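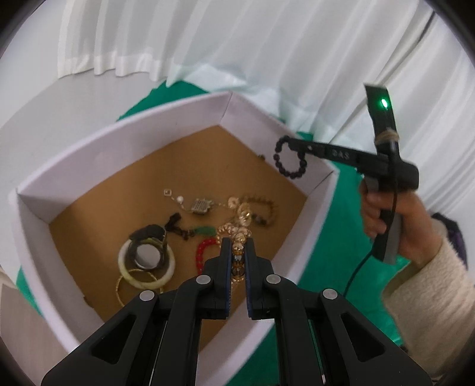 4 min read

Nuria Villanueva keeps her untangling tools in a saucer: two sewing needles, a wooden cocktail stick and a small pot of talc. She has used the same ones for years, she says, and has never bought anything made for the job.

"People think you need a kit," she said. "You need a flat surface and time. If you haven't got the time, leave it in the box."

Villanueva sorts donated jewellery for the charity shop in Ots. Most of it comes in mixed together, with bangles, watches, beads and fine chains in the same box. She took over the work in October, when 38 bags had built up in the back office, and she has kept to one method ever since.

The first job is to get the big things out. Bangles and watches are lifted off the top, she said, and the beaded bracelets go next. The fine chains come last.

"You don't pull. If a bead bracelet is lying over a chain, take the bracelet away and the chain often comes free by itself. Half of what people call a knot is only weight."

She works on a cloth, and prefers green. Silver and gold both show up on it, and a dropped bead does not roll far. She puts a shallow box on the cloth for whatever has not been looked at yet, and anything finished goes outside it.
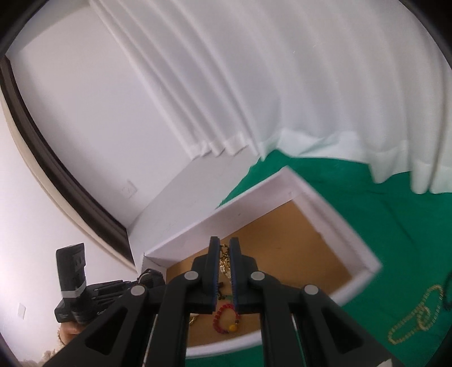

Hélder Matos disagrees about the box. He would tip everything straight out on to the cloth, he said, and he finds that walls get in the way of his hands. Villanueva has heard this before.

"He loses clasps," she said. "I find them later in the folds."

They do agree on necklaces. A long string of beads should be laid down in a loop and left alone until there is a hook or a card for it. Elastic is checked by stretching it a little, once. Thread is checked at the knot. Anything that looks likely to go is put in an envelope for Liette Cormier, who restrings at home and charges the shop nothing but the cost of the thread.

Chains with pendants are fastened before they are moved. Villanueva was firm on this point. An open chain will find another open chain, she said, and then you are back where you started.

Of the 600 pieces she has logged, most were sold for small sums. She remembers a pearl brooch, and a ring that was returned to the family after a phone call. She does not guess at what is real. Anything with a mark on it goes to a jeweller in the next town — she will not price it herself.

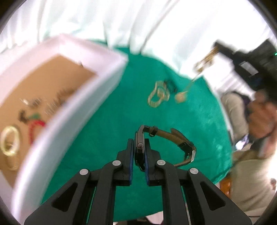
Donations and Sorting Team, Ots

Watches are kept apart from everything else. Buckles scratch, Villanueva said, and a strap left bent under a pile will keep the bend. She picks a watch up by the case and never by the strap, which may be held on by very little.

"Old leather looks fine until you hang something from it," she said.

She does not wind them or set them. A note of the make goes in the book, if there is one to read, and the watch goes into its own small bag with the strap laid open. Batteries are left to the shop's repairer, who calls in every 19 days or so by her reckoning, though he would say he comes monthly.

Asked what she would tell people clearing out a drawer at home, she thought for a while.

"Do up the clasps before you bring it in," she said. "And put the odd earrings in as well. We had one handed in by itself, and the other turned up in a coat pocket on the rail."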